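Notes from the sim corner

Jonalyn Lumbao asked me for "just a few lines" on what we've been up to since the last newsletter, which was kind of her and a bad idea, because I've had a pretty great month and I'm going to talk about it. Sorry, Jonalyn!

Quick catch-up for anyone who joined after the summer. My little piece of the Pusham project is about teaching a household robot to find a small object and carry it somewhere else, and doing nearly all of the teaching in simulation. We build rooms on the computer, drop an object in one, tell the policy what we want in plain words ("take the red ball to the cart") and see what it does. Then we do that a ridiculous number of times while I go get lunch.

For most of the spring we trained in kitchens. Kitchens are easy to come by, everybody has a kitchen set, and our numbers looked lovely. Then we tried the same policy in bathrooms and it fell apart. I mean really fell apart -- out of 51 test runs in rooms it hadn't seen, it got the ball to the right place 11 times. I had been telling people at lunch that it was nearly done, so that was a fun week.

I spent a good while blaming the grasping, which is what I always blame. I changed the finger friction, I changed the approach height, I made the ball a tiny bit bigger and felt guilty and changed it back. None of it moved the score. What finally helped was sitting down on a Sunday with a big pot of coffee and watching the failed runs one after another, all the way through, at normal speed. (I know. I should have started there. My advisor used to say this to me every single week and I used to nod.)

And in most of them the arm never got close enough for grasping to matter. It was going to the wrong spot. Mirrors were the big one: the policy would pick up on something in the reflection and head for it as if the room kept going through the wall. Busy floors were the other. We had trained over plain wood and plain gray, and a strong pattern seemed to throw off its sense of how far away things were.

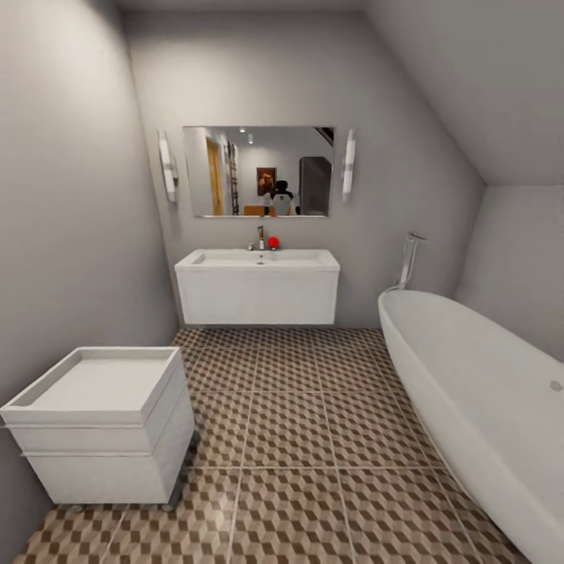
So we rebuilt the training set, and I'm calling the new recipe Fonddale, after the street I grew up on, until somebody makes me change it. The idea is pretty simple. Each time the simulator sets up a room, it keeps the task and the object positions the same but rolls the dice on the stuff that fooled us: what's on the floor, whether there's a mirror, what shows up in the mirror, where the lamps are and how bright. The policy sees the same job in two versions of the room at once, and we add a penalty when it picks a different target in one than in the other. That penalty is the whole trick, really. Just adding more random rooms helped a bit, but it plateaued early, and my guess is that it was learning each look separately without noticing that the job was the same.

We ended up with 917 room versions in the training set. Same bathrooms held out for testing, same 51 runs, and this time it finished 38 of them. I ran it again with a different random seed before I let myself tell anyone, and got 36. I'll take it!

Now the parts I'm less thrilled about. It's slower to train, since every step has two rooms to render, and our machine at the Favbridge office sounds like a hair dryer. Shiny curved things are still trouble too. When the ball is close to a chrome faucet, the policy sometimes closes early and comes up with nothing, and the failures I have left are mostly that kind. And this is all simulation so far. A rendered mirror is much better behaved than a real one with toothpaste on it, so please don't go telling people we've solved bathrooms.

Ban is next. That's our name for the test apartment, for those who haven't been over, and its bathroom has a mirror that I'm already nervous about. The plan is to run the old policy and the new one there back to back, with the same ball and the same starting positions, and write down everything, including the embarrassing runs. I'd also like to try objects that aren't bright red, since I suspect color is doing more of the work than I want it to.

If you have a bathroom layout you think would break it, send it to me. Odd ceilings, tight corners, awful tile, all welcome. A rough sketch with measurements is plenty, and I'll build it and let you know how the policy did.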